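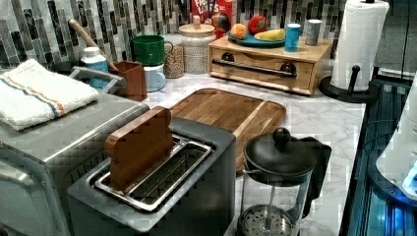 Tuesday, kitchen bench, Clovascombe

A note in the margin of the last entry asks whether the counter couldn't be thinned out a bit, because it takes an age to wipe down and the mugs always end up in the way of the jars. Fair point, and I have some sympathy, being the one who wiped it this morning! But I like it full. A breakfast counter in a lived-in house is full, and I'd sooner we kept the toaster, the French press and the cutting board all out together than went back to the bare marble look we had for the Marquez layout in July, which felt like a showroom to me.

What I would change is the back row. The green mug on top of the light blue one is fine where it is, but anybody wanting the lentil-colored stuff has to reach past both, and the taller jar with the wooden lid is no easier. Maybe slide the mugs toward the utensil holder and see how it feels for a day.

Layout sheet is number 51 in the Stavia binder. I penciled in the striped towel, folded, on top of the steel appliance on the left, as the old sheet left it out altogether and we kept putting it somewhere different.
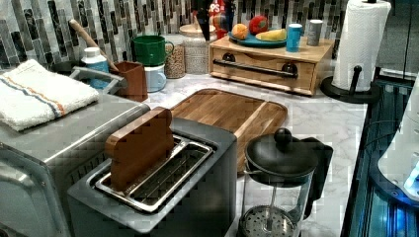

The wooden toast goes on the sheet too, with the slot written next to it – front or rear – so that whoever sets up after lunch doesn't have to guess. One slice only. The other 4 are in the drawer with the rest of the play food, shelf tag 163, and can stay there.

Still to do: ask Stestilum for a second board the same size, and wash the French press properly, mesh and all. I'll leave the mugs until tomorrow, when there's more daylight on that side of the kitchen.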